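Wemari to show Virkside league matches for a flat monthly fee 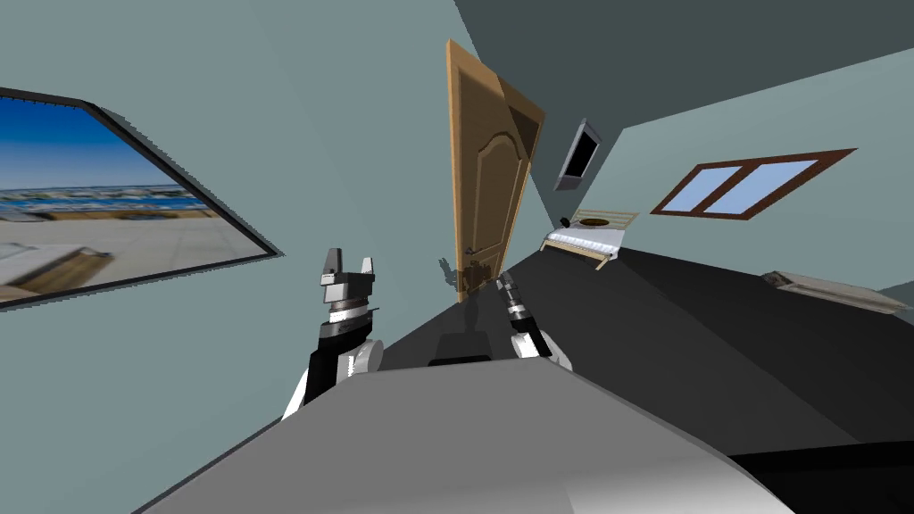 Yu-na Yeom

Handball supporters outside the Virkside region will be able to watch the women's league online from January, when Wemari opens its subscription service. Flimesano, who runs the sports side of the company, said the price had been set at 11 euros a month and would stay there until the play-offs.

"We looked at selling single matches," he told me. "People said they would buy the derby and skip everything else. The small clubs get nothing out of that."

The money is split evenly between the clubs, after costs. Last season the league was shown on Bravo, a cable channel, and only the late match was live. Flimesano has no complaint about the coverage itself. "Bravo did it well. The trouble was that you had to take the whole cable package, and a lot of our viewers have moved away for work or study."

A trial in the spring drew 2897 viewers for one semi-final. He had expected fewer than that and had told the clubs so. More than 2000 stayed to the end — the match went to extra time.

Commentary will be in one language to begin with. Each match can be watched again for 3 days, and after that only the goals are kept. I asked why the full recordings come down so soon.

"That's in the contract with the clubs. They wanted people in the hall. I'd like it longer and I've told them that."

The service will work in a browser and on phones. A television app is being tested, but he would not give a month for it. Season ticket holders pay half, and need the number printed on the back of the card to sign up.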